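10 May 2021

Quick one, lunch break. The old workstation is finally on the bench (ok, the kitchen table, with a towel under it) and I've got the side off.

Background for anyone who missed the December post — picked this tower up when the Pulbridge office cleared out. Paid Eliécer Escobar in beer and a ride to the airport, which I reckon was fair. It's weighed down the laundry shelf ever since. Plan is to turn it into a file server for the family photos, plus somewhere to dump the Echeverri scans before the laptop drive carks it. 2,866 scans so far. Not even halfway.

Saturday was all dust. Took it out on the back verandah with the little blower and a paintbrush, got a fair bit of grey fluff down my shirt. Front filter was basicaly felt. Washed it in the laundry sink, left it on the line with two pegs. Looks new. Well, looks less bad.

Then cables. Everything I could unplug got a bit of masking tape and a number. Learnt that one the hard way on the Odelance box, where I spent a whole evening swapping front panel leads till the power button worked.

Cooler off, cpu out, into an egg carton with the lid shut. Memory out as well, nearly all of it. One stick still in, far right.

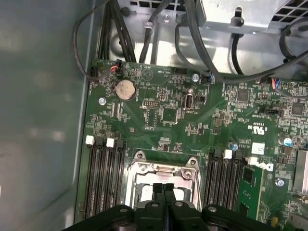 Do you have to fill every memory slot?

Depends on the board, but most will run happily with some empty. What matters is which ones you use — the manual has a little chart, follow that and match your sticks if you can.

I've got the manual as a PDF, printed the two pages I need and stuck them on the fridge. Kids have drawn on one already.

Shopping list so far:

- thermal paste (the Cilano stuff from the markets was like toothpaste, never again)
- new coin cell, may as well while I'm in there
- drive screws, the short fat ones. Lost mine. Someone used them for a billy cart??
- isopropyl, 250 mL if the chemist has it

Budget was 20 bucks for bits not counting drives. Already at 18 with just the paste and alcohol, so we'll see how that goes.

Colour-coded latches are a nice touch by the way, black and white, much easier on my eyes than the tiny printed labels. Wish the front panel header got the same treatment. I had the reading glasses AND the phone torch going and still had to guess at the plus and minus.

Next job is the drives. Two or four, havent decided. Four means another cage and I'd have to cable it all over again, two means I run out of room by Christmas. Leaning four.

Gotta run, school pickup. Memory goes back in tonight if the table's free, otherwise the towel gets folded over the lot and we eat on the couch.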